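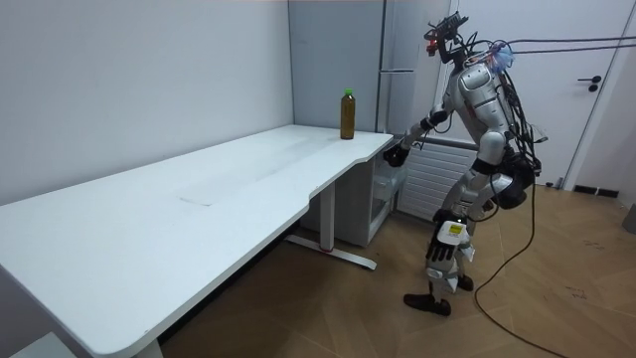

*The robot at the long white desk, cables and all.*

A few of you wrote in after my March post asking if the Rokance home-help service is worth the money, so I finally signed up for the trial and I have opinions! Mostly they're opinions about freezers and desks. If you're expecting robot specs, Karim Chraibi (he runs the Rokance visits for Flestthorpe) will happily talk your ear off on those. I'm going to stick to what you can do around the house so you get your money's worth.

The price first, so you can stop reading if it's a no. It's $204 a visit and a visit is two hours. You can also buy the whole setup outright, but I didn't even let Karim finish that sentence.

## Before the visit: floors

Pick up your rugs. All of them, including the one you think is flat. There's a black cable that trails on the floor behind this thing, and it drags over whatever is down there. I'd left a bath mat by the door and it got bunched up twice before I gave in and threw it in the tub.

Sweep, too. I know, cleaning before the help comes is the oldest complaint in the world, but the robot I had does not care about crumbs one bit. It will stand right over them. If you have wood or wood-look floors, run a dust mop along the planks and get under the desk legs, where the little dark bits collect. An old dryer sheet on the mop head picks up hair nicely (a used one is fine).

## Before the visit: give it elbow room

Karim asks for 40 inches of clear space wherever you want work done. I measured with a tape and marked the spot with painter's tape, and I'm glad I did, as my guesses were way off. Corners are the trouble. If you have a desk or table butted up next to the fridge, check the doors before anybody arrives - open them all the way, top and bottom, and see what they run into.
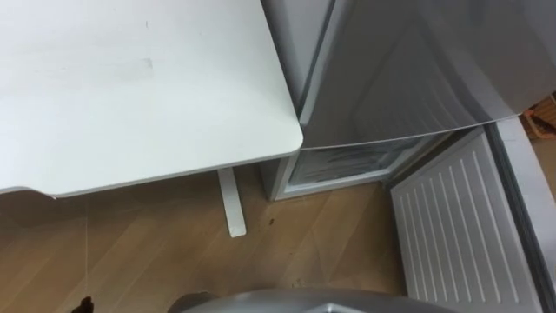

A freezer down at floor level is the worst for this. The door takes up a whole lot of floor when it's wide open, and then the robot has to stand somewhere too. Ask for the approach from the front and keep the chairs out of the room altogether. Mine took a couple of tries to find its footing, and I spent both of them holding my breath.

While the freezer's open, it's a good moment to wipe the seal. Warm water, a drop of dish soap, an old toothbrush for the folds, then dry it well. A thin smear of petroleum jelly on the hinge side keeps it from sticking, if yours is the kind that fights back. I do this by hand. The Rokance menu does list "appliance wipe-down," and I'd skip it. It got the big flat panels fine and missed the grooves, so I ended up going over them myself with a cloth wrapped around a butter knife.

And don't leave the freezer hanging open while everyone chats! The robot is slow. Put your frozen stuff in a cooler with a couple of ice packs before you start and you can relax.

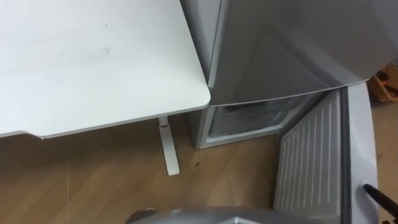 ## What it's good at

- **Fetching one thing at a time.** Leave a single bottle with its cap screwed on tight, well away from everything else, and it's pretty dependable. Crowd six things together and you'll be picking them up.
- **Wiping a bare desk.** Clear it completely first. For gray scuffs on a white top, dab on baking soda paste yourself and let the robot do the boring back-and-forth part.
- **Closing doors.** Slowly, but it does them all the way, better than my kids.

## What I'd still do myself

Glassware, anything in a flimsy bag, and ice trays. My neighbor Prasert Suksawat let it try his ice trays and says he was finding puddles until dinner.

## Would I book again?

Maybe once a season, for the tedious wiping. At $204 I can't make it a habit, and the Vanhove people across town do a regular deep clean for less. If they ever drop the price I'll be first in line, bath mat already in the tub. If you do book, ask for a morning slot, and tell Karim up front where your outlets are.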